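Cuidar una mesa de madera en la cocina

Yo no soy carpintera, pero tengo mesa de madera desde hace muchos años y aprendí algunas cosas con paciencia. Escribo en español porque muchas lectoras me lo pidieron, perdonen los errores.

Para la limpieza de cada día basta un paño de algodón bien escurrido. Siempre paso el paño en la dirección de la veta y después seco con otro. No uso vinagre puro, porque al barniz le quita el brillo con el tiempo.
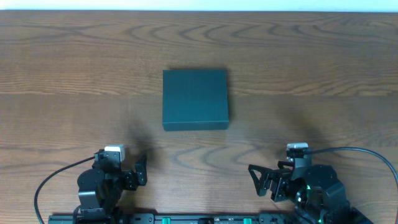
La veta de la madera, con una caja verde azulada encima.

Para las manchas de grasa preparo 500 ml de agua tibia con 2 cucharaditas de jabón neutro. Se aplica con esponja suave, sin frotar en círculos, y se retira en seguida. Si queda un anillo blanco de un vaso, yo pongo un poco de aceite de oliva encima, espero tres horas y limpio. A veces es necesario repetir.

El chocolate es otra cosa. Cuando está blando y se quiere limpiar, se extiende más y entra en los poros. Mejor dejar que se ponga duro, levantar con una tarjeta de plástico y solamente después usar el jabón. 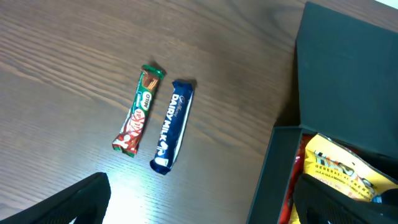

Con la cera de vela hago lo mismo, pero antes pongo encima una bolsa con hielo envuelta en una tela. Mi vecino Gøran Sæther prefiere la plancha con papel de cocina; en mi mesa esto dejó una sombra y no lo hice más.

Dos veces por año, una en diciembre, doy cera de abejas en capa muy fina. Se deja toda la noche y por la mañana se pule con paño seco.

Liya Ambaye

Compartido 238 veces · 3 comentarios
Última actualización: diciembre
© Pranska, consejos para la casa · Contacto · Volver arriba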